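Support ticket: Mitochondrial respiration assay, no response to substrate
Product: Festanard oxygen kit, plate format
Status: Solved
Category: Biochemistry / enzyme assays

Original request

Hi all! I love this kit and have used it since spring, so I'm hoping this is something silly on my side. I'm running isolated liver mitochondria with pyruvate and malate, then adding ADP to get state 3. Since Tuesday I get a nice flat baseline and then nothing at all after ADP. The trace just keeps strolling along. Succinate with rotenone works beautifully on the same prep, big jump, lovely slope. So the mitochondria are alive!

Done so far:
- fresh ADP, pH checked
- new plate from a different box
- second prep, same result
- reader restarted, Plilotholm software reinstalled

Baseline signal is 1,285 counts in every well I looked at. With succinate it moves exactly as I'd expect.

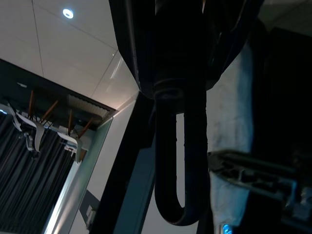
I can send the raw export if that helps. I'd really like to get the citric acid cycle part of the project moving again, as the whole November set depends on it.

Reply from support

Thanks for such a clear write-up, it saves a lot of back and forth. Succinate feeds in at complex II, so your result tells us the later part of the chain, the ATP synthase and the detection side are all fine. That leaves complex I, pyruvate getting into the matrix, or the substrates themselves. Three quick questions:

1. Is the rotenone in the same row as the pyruvate wells, or was the same tip box used for both?
2. How old is the pyruvate stock, and how is it stored?
3. Have you tried glutamate plus malate?

The third one is my favorite test here. If glutamate and malate work, complex I is off the hook.

Customer update, 4:15 pm

Great idea, and it worked the first time! Glutamate plus malate gives a strong state 3. So complex I is fine and there's no rotenone carryover (I used a separate box of tips anyway, but it's good to have proof).
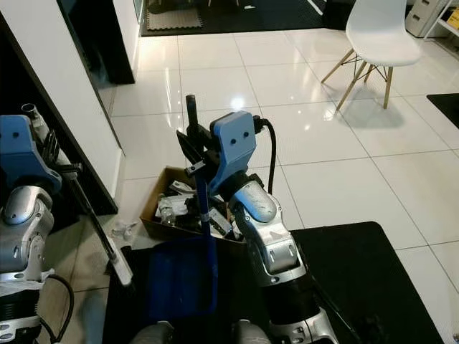
Blue-handled tool held in the gripper, second arm at left.

The pyruvate is a 50 mM stock from the Abou Zeid shelf, made up in water and kept in the fridge. No date on the tube, sorry. I know, I know.

Reply from support

I think we have it. Pyruvate in solution slowly reacts with itself in the fridge, and the product is no good as a fuel. A stock that has been sitting there for weeks can look perfect and do very little. Please make it fresh from the sodium salt, bring it to neutral pH, keep it on ice and use it the same day. Also check that your buffer has no leftover carrier inhibitor from an earlier protocol.

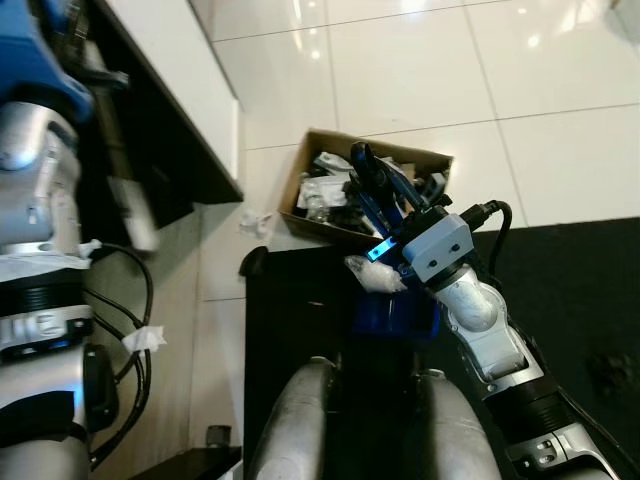
For the retest, run these wells side by side on one prep: old pyruvate with malate, fresh pyruvate with malate, malate alone, and glutamate with malate. Use 16 wells, four of each, and add ADP at the same point in all of them.

Customer update

It's the pyruvate!! Fresh stock gives a gorgeous state 3, old stock looks just like malate alone. Slope with fresh is 368 counts per minute after ADP, right beside the glutamate wells. I've thrown out the old tube and saved the four-way layout as a template in Nastano so the rest of the group can use it.

One small request: could the kit manual say "make fresh" next to pyruvate? It only says "store cold" at the moment.

Reply from support

Wonderful news, and thank you for running the full comparison. I've passed the manual change along with your wording. Closing this one as solved, but it will reopen if you reply.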